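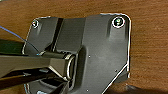
Black mounting bracket with rounded corners.

Punt protection: what changes for Vasummont when spring work opens

The punt unit is the one group at Vasummont that will look different on the first day of spring practice, 18th March. The offense keeps its terminology and the defense keeps its front. The punt team is moving out of the three-man shield it has used under the previous staff and into a tighter alignment with two wings and a single personal protector.

The change follows the Clevon game. Clevon rushed the left side of the shield with a stacked pair on three straight punts, got a hand on the second one and forced a short kick on the third. The film shows the same fault each time. The left tackle set too wide, the guard inside him stayed square, and the shield had to choose between the man through the gap and the man coming off the edge.
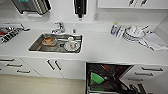 Ruben Leemans

In the shield formation the front line takes wide splits and releases early. Each lineman gets a piece of the man in his gap, then runs. The three players in the shield stand several yards back and absorb whatever gets through. The attraction is coverage: five linemen are going downfield almost at the snap, and the returner has to make a fair catch decision with bodies already in front of him. The cost is that the front line barely blocks at all. Against a standard rush the shield is enough. When the rush overloads one side, a slow shield player or a punter who drifts can bring the block point into reach.

The new alignment closes the splits. The snapper, guards and tackles line up close together, with a wing set just outside and behind each tackle. The personal protector stands behind the guard on the side of the punter's kicking foot. Gunners stay wide, as before. Everyone in the middle kick-slides backward at the snap, keeps his shoulders square to the line and holds the block until the ball is away. Coverage starts later by design.

Operation time

The staff has set a target of 2 seconds from the snapper's first movement to foot contact. That figure covers the flight of the snap, the catch, the molding of the ball and the steps. Last season's unit was over that target more often than it was under it, and most of the excess came after the catch. The punter was taking an extra half step to adjust the ball in his hands. Under the shield he could afford it on most downs. With rushers engaged closer to him he cannot.

The drill work for this is plain. Snapper and punter will take 60 snaps a session on a side field, with every rep timed from video and no rush in front of them. A rep is thrown out if the snap is outside the frame of the punter's hips and shoulders. Once the pair is inside the target on clean snaps, the staff will start moving snaps off center on purpose, low and to the non-kicking side first, and time those separately.

Timing data goes into Swati, the charting program the team already uses for offensive snaps. It will take some setup. The program has fields for down, distance, hash and result, but none for operation time or snap location, so the special teams assistants will enter those as notes until the template is rebuilt. Each punt will also be tagged with hang time, landing spot and the returner's first move.

The wings

The wings carry the hardest assignment in the new structure. Each one has an inside responsibility and an outside responsibility on the same play. The inside arm helps seal the gap off the tackle's outside hip, and the wing must then widen to force the edge rusher around the block point. If he turns his hips early the inside gap opens. If he is late the edge rusher has a straight line.

Vasummont used tight ends and safeties in the shield. For the wings the staff wants linebackers and larger safeties, players who can take contact while moving backward and still run. Expect the first two weeks to be a tryout. Players who were locked in on the old unit are not guaranteed a place on the new one, and at least one of last year's gunners is being looked at inside.

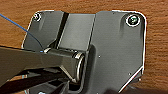
Gray matte plate, detail.

The personal protector makes the calls. He counts the box, identifies the overload and slides the protection toward it, usually by moving himself and telling the guard and tackle which gap to set to. He also owns the cadence signal to the snapper. On the shield team these jobs were split between two players, and the crowd at Rinine was enough to cause a missed check late in the season. The ground holds 2,000 people, so noise there should be manageable with hand signals. The away schedule is less forgiving.

Direction and coverage

The later release changes what the punter is asked to do. Under the shield he could drive the ball low and trust the coverage to arrive. With the line holding its blocks, a low line drive down the middle gives the returner time and space. The staff wants higher balls placed outside the numbers, with the sideline used as an extra tackler, and is prepared to give up some gross distance to get them. Net yardage is the figure that will be graded.

Coverage lanes are assigned from the ball outward. The snapper and guards go directly to the returner, the tackles fit outside the guards, and the wings keep contain. The personal protector mirrors the ball and the punter is the last man. On a directional kick the whole structure shifts a lane toward the sideline, and the backside wing has to cover the most ground. His angle was the most common error in the walk-throughs. He tends to fold in too early, which leaves the full width of the field open behind him if the return is reversed.

Rugby-style kicks stay in the plan as a change-up. The roll-out fits the shield better than it fits the new front, and the number of calls will be small. The staff has kept one version to the right, with the personal protector leading and the left wing staying in to cut off pursuit. There is also a fake built from the same action, which will not be practiced in open sessions.

Backed-up punts

Inside the five-yard line the punter has to shorten his depth, and the time target gets tighter with it. The gunners come in to the line as extra blockers, nobody releases until the kick, and distance takes priority over placement. A block there is a safety or a touchdown. The unit will run this situation at the end of each session, when legs are tired.

By the end of camp in August the staff wants 100 live-rush punts on film. That is enough to grade each position against several looks, including the stacked pair Clevon used. The depth chart for the unit will be posted after the last camp scrimmage. Holder duties on field goals are a separate matter and will be covered with the kicking report.

Share this item: 2 shares | 0 comments
Contact the newsletter desk | © Vasummont Football Newsletter. All rights reserved. | Back to top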